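Galov Tabletop Cleaning Set
Data card, version 3

Summary

The Galov Tabletop Cleaning Set documents the cleaning and handling of small household items on a table. It was compiled by the Naltuvora Institute for Domestic Studies and is intended for the study of everyday wiping, drying and putting away. The set holds 1000 recordings in 20 groups, each group built on one item and one cleaning article.

Contents

Items are trays, dishes, lids and shallow containers in metal, ceramic and plastic. Cleaning articles are sponges, cloths and brushes. Trays form the largest category and include several that are not rectangular, as curved rims and corners call for different wiping motions than straight ones. Items with painted or cut markings are listed separately in the index file.
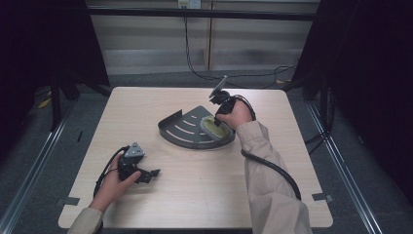
Tray group: fan-shaped dark gray metal tray with a yellow-green sponge pad, on a light wood-grain tabletop.

Each recording is labeled with the item, the cleaning article and the starting place of the article: on the item, beside it or away from it. Color names follow the Murakami list supplied with the set - users who prefer their own terms should replace them throughout. Material is given as metal, ceramic, plastic or mixed.

Known limits

Soap and water are not labeled. Glass items were left out of this version. Seven recordings in the brush category have no material label and will be corrected in the June release.

Use and citation

The set may be used for teaching and research. Please cite it as: Gorard Collection, Galov Tabletop Cleaning Set, version 3. Corrections should be sent to the collection office with the group number and the name of the item.

Last revised: Wed 10 January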